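Onby Household Handling Project
Progress report for November, prepared for the Nerkatent fund by Socorro Echeverri

The short version is that table work is coming along and laundry is where we left it, in a heap.

We logged 1,358 attempts at table chores this period, against the 600 we promised you. Clearing bowls went best. The Castaño controller can now approach a rim from either side, and it has mostly given up its habit of pushing crockery toward the far end of the table as if dealing cards. Small round food remains a trial. A cherry tomato has no handle and no sense of duty.
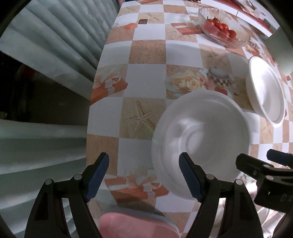
Could a machine clear a family's table after dinner today?

Part of it, slowly, with a person in the room. Plain bowls are within reach, but stacked plates, wet glasses and anything with leftovers still go to the person.

Patterned tablecloths deserve a line in the budget. On plain cloth the Plumness vision model finds a bowl without fuss. On busy prints it will now and then pick out a flower and try to put it away. We have ordered 4 more cloths, chosen for ugliness, and the receipts are attached.

Spending is on plan except for replacement dishes. We ask to move the unused travel money to that line, and to push the dishwasher loading trial back 2 months. The stacking results will come with the next report.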